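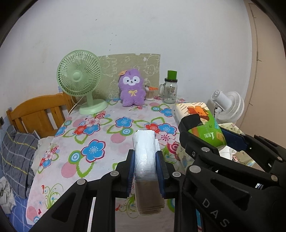 The ceasefire around Steltden had held for 39 days when I called the woman who runs the relief office in Flaststead, and she wanted to talk about the road first. Trucks still can't use it after dark, she told me, and everything that reaches the families up there has to be packed small enough to carry the last stretch by hand. She kept coming back to that — parcels, sizes, weights — and I thought of the plastic-wrapped bundle on the white floral tablecloth, tall and narrow, the sort of shape she said fits best under one arm.

"People ask me about the talks," she said. "I tell them I read the same news they do. What I know is who came in this morning."

Who came in, that June morning, was a family of eight from the Pasichnyk district, with a grandmother who had walked most of the way and wanted tea before she would answer a single question. The office has registered 1,120 people from the district so far, and the school it borrows was fitted out for 1,000.
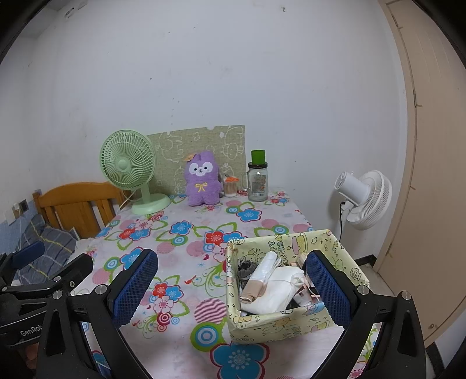 She is from the valley herself, and she laughs easily, even at the end of a long shift (we spoke well past nine in the evening, and twice she put the phone down to sign for something). I asked whether families were going home yet.

"Some of the men go up to look at the roof and feed whatever is left to feed, and then they come back down," she said. "The mothers are waiting on the school. If the school in Steltden opens, you'll see the buses full."

The Kamenis bridge has to be cleared of mines before that can happen, and she has heard three different dates for it. She has stopped writing them on the board by the door, she told me, though the children still ask her every day.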